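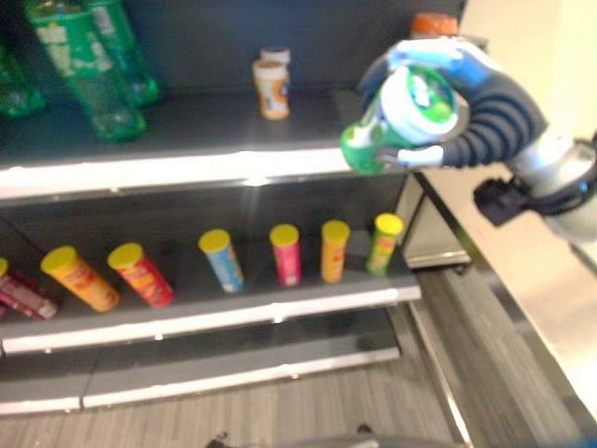 **Quelle charge une tablette de la gamme Prinwood peut-elle recevoir ?**

La charge admissible est de 60 kg par tablette, uniformément répartie, lorsque les consoles sont engagées à fond dans les montants et que la base est mise à niveau.

# Rayonnage de magasin Prinwood

Le système Prinwood est un rayonnage modulaire destiné aux commerces de proximité, aux boutiques de gare, aux cafétérias d'entreprise et aux points de vente saisonniers. Il est distribué par la société Grultemon, qui en assure également le conseil à l'implantation et le service des pièces détachées. Plus de 100 références de composants et d'accessoires figurent au catalogue.

La gamme convient à la présentation de produits emballés : boissons, confiserie, épicerie sèche, hygiène, petite papeterie. Elle n'est pas prévue pour l'extérieur, ni pour les chambres froides.

## Composition d'un élément

Un élément de départ comprend deux montants perforés, une base avec plinthe, un panneau de fond et les tablettes choisies par le client. Un élément suivant reprend le montant de l'élément voisin et n'en comporte donc qu'un seul. Il convient d'en tenir compte lors de la commande : une ligne se compose toujours d'un élément de départ, complété par autant d'éléments suivants que nécessaire.

Les tablettes se règlent en hauteur sans outil. Chaque console admet deux positions, horizontale ou inclinée vers l'avant. La position inclinée est réservée aux articles légers et impose la pose d'un arrêt frontal.

## Caractéristiques

| Désignation | Valeur |
|---|---|
| Profondeur de tablette | 48 cm |
| Largeur utile d'un élément | 100 cm |
| Charge par tablette | 60 kg |
| Nombre maximal de tablettes par élément | 7 |
| Matériau | Acier revêtu de poudre époxy |
| Réglage de niveau | Vérins sous la base |

La charge indiquée s'entend pour une tablette en position horizontale. En position inclinée, se reporter à la notice fournie avec les consoles.

## Accessoires

- Porte-étiquettes à clipser, transparent ou teinté
- Séparateurs à hauteur réduite pour sachets et petits conditionnements
- Arrêt frontal en fil ou en plexiglas
- Poussoir à ressort pour canettes et boîtes cylindriques
- Broches simples et doubles pour panneau perforé
- Habillage latéral plein

Les séparateurs se fixent sur le rail avant et sur la perforation arrière de la tablette. Les poussoirs doivent être choisis selon le diamètre de l'article ; un gabarit imprimé est joint à chaque lot.

## Présentation des sachets souples

Les sachets de chips, de biscuits ou de fruits secs tiennent difficilement debout sur une tablette nue. Grultemon recommande soit la suspension sur broches, lorsque l'emballage est perforé, soit le rangement entre séparateurs rapprochés, avec arrêt frontal. Les sachets volumineux seront placés en partie basse et les petits formats à hauteur de main.

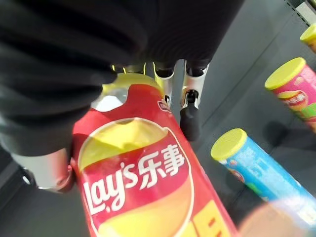
*Article en sachet, surface grise.*

Il est déconseillé de comprimer les emballages gonflés pour gagner un rang. La perte de place est souvent compensée par un espacement plus faible entre deux tablettes, obtenu en déplaçant les consoles d'une seule perforation.

## Montage et sécurité

Le montage requiert deux personnes. Les éléments adossés doivent être fixés au mur au moyen des équerres livrées. Pour les lignes centrales à double face, la base doit être équipée des deux côtés avant la mise en place de la première tablette.

L'ordre suivant est à respecter :

1. Assembler la base et les montants, puis régler les vérins.
2. Glisser le panneau de fond dans les rainures.
3. Fixer les équerres murales.
4. Poser les tablettes en commençant par le bas.
5. Clipser les porte-étiquettes et les accessoires.

Toute console déformée doit être remplacée. Le redressement à froid annule la garantie. Les articles lourds, notamment les packs de bouteilles, sont à disposer sur la tablette de base.

## Entretien

Un chiffon humide et un détergent neutre suffisent à l'entretien courant. Les poudres abrasives et les produits chlorés altèrent le revêtement. Les rails des poussoirs se nettoient à sec.

## Compatibilité

Les tablettes Prinwood s'adaptent aux montants de l'ancienne série Wukholm, sous réserve de l'emploi des consoles de transition. Les têtes de gondole du modèle Farouk se raccordent directement à la gamme, sans pièce supplémentaire. Les panneaux de fond Wukholm, en revanche, ne peuvent être réutilisés, la rainure étant plus étroite.

## Commande et livraison

Les devis sont établis sur plan coté. Le client indique la longueur disponible, la hauteur sous plafond, l'emplacement des prises et, le cas échéant, la présence d'une plinthe chauffante. Les teintes hors catalogue font l'objet d'un délai particulier, précisé au devis. Les composants de la série Wukholm restent livrables jusqu'à épuisement du stock ; leur liste est révisée chaque année en avril.

Fiche mise à jour le 30 décembre 2018.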